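Subject: Re: [growers] Saving seed from the Nistska beans, worth the trouble?
From: Gebru
To: growers list

Hi everybody,

I meant to answer this last night and fell asleep on top of the seed catalog, so please forgive me if half of it has been covered off-list.

The original question, for those who get the digest:

> We grew the Nistska pole bean for the first time this year on one short
> row and the whole family loved it. I'd like to keep our own seed, but
> our season is short and the pods that are left are still green and
> leathery. Do I pick now and hope, or leave them and risk the frost?
> Also, we have a yellow wax bean one bed over. Is the seed going to be
> a mess?

Leave them as long as you dare! I have grown Nistska for years on the cold side of the valley and it will surprise you. The pods sit there looking like nothing is happening, and then you get four dry windy days and they turn to paper. My best seed has always come from the lowest pods on the plant, the ones I missed when I was picking for supper. These days I miss them on purpose. I tie a bit of red yarn on the plants I like best in July and tell everyone in the house to keep their hands off.

If a hard frost is really coming, pull the whole plant, roots and all, and hang it upside down in a shed or garage. The leathery pods will keep going for a good while on what's in the stem. The ones that are still plump and bright green won't make it, so eat those. A light frost on pods that are already yellow has never hurt mine.

As for the wax bean, I wouldn't lose any sleep. Beans mostly take care of their own pollination before the flower even opens. You might get an odd plant now and then if the bumblebees are busy, and you can pull it when you see it — or keep it, which is how I ended up with a purple-streaked thing that I like very much and can't get to come true two years running.

Shelling is the fun part. I do small lots by hand at the kitchen table and big ones in a pillowcase, stomping on it in my socks. Then I pour from one bucket to another in front of a fan. Last season I got 882 good seeds off one 30 foot row after throwing out anything wrinkled, split or spotty. I know the number because I count everything before it goes in the jar, and then I know how many people I can say yes to at the swap. The Brellari soup bean did even better, 2,132 from the same length of row, but it's a small seed and a very busy plant.
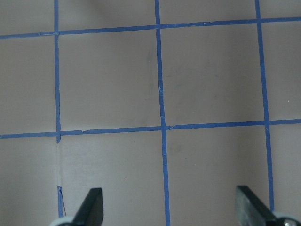
Gebru, one question on the hanging method, came the reply from the digest side while I was typing this: doesn't the seed come out smaller when you pull the plant early, and does it still sprout as well? I can speak to that. Smaller, yes, a little. Sprouting, I haven't seen a difference in mine, but I always test. Ten seeds in a damp paper towel, inside a bag, on top of the refrigerator. If eight or more come up I'm happy and I plant at my usual spacing. If it's six or seven I just sow thicker.

Drying matters more than anything else in my book. Before they go in a jar, hit one with a hammer on the back step. If it shatters, it's ready. If it mashes, give the whole batch 2 more weeks on a screen and try again. I lost an entire jar of Pornuson limas to mold one winter by being in a hurry, and I'm still sore about it, as that was the only lima that ever ripened for me.

Once they are good and dry I put the jar in the freezer for a few days to take care of weevils. Let it come back to room temperature before you take the lid off, or you will have wet beans all over again.

So yes, worth the trouble! A bean you have saved four or five times in your own dirt starts to feel like it belongs there. Mine are blooming nearly a week earlier than when I started, and I didn't do anything clever, I just kept seed from the early ones.

If anybody has Brellari to spare with the darker seed coat, please write to me off-list. I have plenty of Nistska to trade and I'll pay the postage both ways.

Happy shelling,
Gebru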